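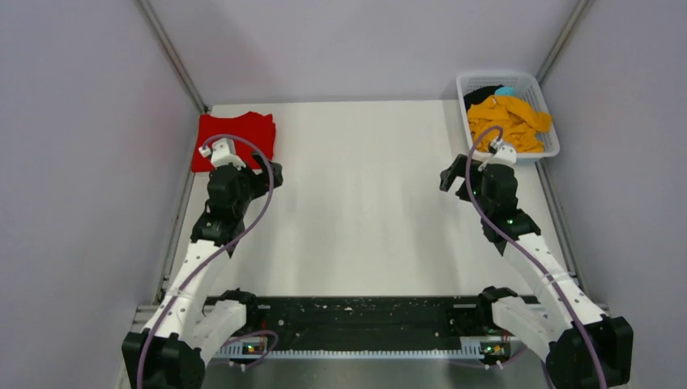

映画「コークロウ(Korklow)」って、続編から先に観ても話はわかりますか？ 1作目がどこの配信にも見当たらなくて、11月にやる続編のほうだけ友だちに誘われてるんです。ホラーはそこそこ平気です。

投稿者：zolov_cinema
話の筋だけなら続編からでもついていけます。冒頭に前作のおさらいが30秒くらい入るし、主人公も別の人に変わってるので。ただ、後半で灯台が出てくるところだけは、1作目を観た人のほうがぐっとくると思います。わたしは前作のあと間をあけずに観たので、あそこで声が出ました(笑)
1作目は配信だと今は見つからないけど、Fomportっていうレンタル店の宅配で借りられましたよ。送料込みで526円でした。在庫が少ないみたいなので、11月に間に合わせたいなら早めに予約したほうがいいです！

投稿者：ポップコーン塩派
続編からで全然いけます。自分は前作観てないです。音がでかいのでそこだけ注意。

投稿者：夜ふかしシネマ
うーん、わたしは1作目から派です。続編は監督が交代していて、前作の静かな怖さがだいぶ減ってるんですよね。先に続編を観ちゃうと「こういうシリーズか」と思い込みそうで、もったいないなあと。
あと、最後に出てくる手紙の差出人、前作を知らないと誰？ってなります。一緒に行った妹がまさにそれで、帰りの電車でずっと説明するはめになりました。
借りるのが面倒なら、Kim出版から出ている前作のノベライズもあります。古本で845円でした。結末が映画とちょっと違うんだけど、人物関係をつかむぶんには十分です。エンドロールのあとにも短い場面があるので、席は立たないでくださいね。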